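Torvik Desk Mat, 43 cm

Item no. 1653

The Torvik is a wool felt desk mat with a cork backing. It stays put on glass, wood and laminate, and softens the sound of typing. Edges are stitched by hand at the Teltham workshop.

Colors: oat, slate, moss. Moss is back in stock in April.

Care: vacuum or wipe with a damp cloth. Do not machine wash — the cork will crack.

Thickness is 3 mm. Rolls up for storage, cork side out.
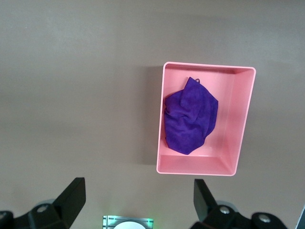

Orders leave the warehouse within 13 days. For custom sizes or orders of more than ten mats, write to Nelly Villanueva in sales and include your measurements.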